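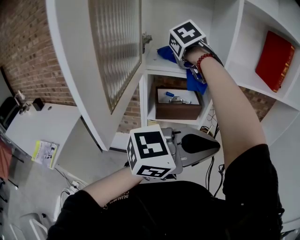
Tresden Home Chores Project – progress report to Hanneke Boersma, 9th June

Hi Hanneke,

You asked for plain words this time and fewer charts, so I've left the charts out altogether (they're in the shared folder if anyone at your end misses them).

The short version is that we can now say something useful about cloths and shelves, and much less than I'd hoped about cabinets with doors. We have 2567 usable demonstrations, all done by people with hand-held grippers in ordinary furnished rooms. I'm really pleased with that number! The August plan assumed we'd still be collecting at this point, and Ming-te Tu has already started training on the whole lot.

Cloths first. A person picks a crumpled cloth off a shelf without thinking about it. Our policy, which we call Pan, had 50 tries at the same job last month and got the cloth cleanly off the shelf in 31 of them. Most of the misses were the same miss: the fingers closed on one thin fold, the rest stayed put, and Pan carried on as if it had the whole thing. Ming-te wants to add a little tug before the lift, the way you'd check a knot. I think it's a good idea and it costs us nothing but retraining time.

Shelves with stuff on them are harder. Small metal bits in an open box, a book leaning in a cubby, cables hanging down where an arm wants to go – people steer around all that and the machine doesn't, or not reliably. Ribbed glass doors gave us trouble too. The depth readings off them are poor, and Pan bumped an open door often enough that we stopped the test and went back to the data.

The second site, in Vosham, opened two weeks behind schedule. It's an old place, built in 1912, and the doorways are narrower than anything at Tresden, so the arm's base had to be swapped before we could get it into the kitchen. That cost came out of the equipment line and I'll need your okay on moving money across from travel. The form is attached.

Can a machine tidy a shelf in somebody's home yet? With one cloth and a clear reach, more often than not. For a full shelf I'd still hire a person, and so would Ming-te.

Next up is the tug test, then dusting with a cloth in one gripper while the other holds things out of the way. We'd also like to borrow the Idex arm for 2 more months if that's possible. Could you let me know before we have to book its return shipping?

Thanks as always for the patience with my late receipts – the last batch is in the folder now.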